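From: Ffion Phillips
To: Onditness readers' list
Date: December 2021
Subject: Re: [onditness] The Brasent trilogy, is it worth carrying on?

Tzu-hsuan Kwok wrote:

> I've just finished the first Brasent book and I can't make up my mind.
> The opening at the salt works was gorgeous, but then we got what felt
> like a hundred pages of people walking to places and arguing about
> their uncle's will. Does the second one pick up? I don't want to buy
> all three if it's more of the same. Also, is it me or does the map at
> the front not match the journey at all?

Hi Tzu-hsuan, hi all,

Oh, do carry on! I nearly gave up at exactly the same place (the second night at the inn, when the cousin reads out the whole letter and then they all discuss the letter) and I'm so glad I didn't. The second one, Galluleo, is 499 pages and I got through it in a weekend with a cold and a packet of ginger biscuits. The will gets settled in chapter 7, so you won't have to put up with the uncle for long.

What changes is that we get Urquijo's side of it. In the first book she's only the woman who keeps the ferry, and I'd hardly noticed her, but in Galluleo she tells every other chapter and she's so much better company than the brothers. Grumpy, very funny about food, and she lies to the reader at least once that I caught. There's a bit with a drowned piano that I read out loud to my husband, who doesn't like novels, and he asked what happened next.

I will say the middle sags again, though not as badly. There's a court case that I skimmed and then had to go back and read properly when one of the witnesses turned up later under another name. So don't skim the court case.

The map is not just you. Kofi and I had a long moan about it in May. The ferry is on the wrong side of the river and the inn isn't on there at all. My copy of the second book has it redrawn, still without the inn. Kofi thinks it's deliberate and the map is supposed to have been drawn by the younger brother, who never went. I think somebody was in a hurry.

As for the third, I'm only on chapter 3 so no spoilers please, Salamatu, I know you've finished it. So far it's slower and sadder and there's a lot of weather. The library has the large print edition of that one if anybody finds the paperback type as mean as I do.

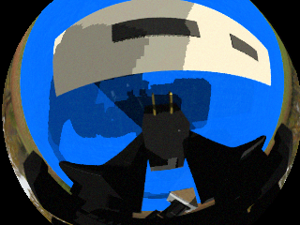
Blue and cream, fisheye view (computer render)

One more thing while I'm here. Tsz-kin asked last time whether you could start with Galluleo and skip the first one altogether. I've thought about it on and off all week and I'd say you could, but you'd miss why the salt matters, and the last line wouldn't mean a thing. Maybe read the salt works part and the funeral, then jump.

Tzu-hsuan, I've got a spare copy of the second if you'd like to borrow it before you spend any money. It's had tea on it but all the pages are there. I can bring it to the next meet-up, or drop it round if you're in one evening.

And has anyone read the short stories? I keep seeing them second-hand and putting them back.

Love to all,
Ffion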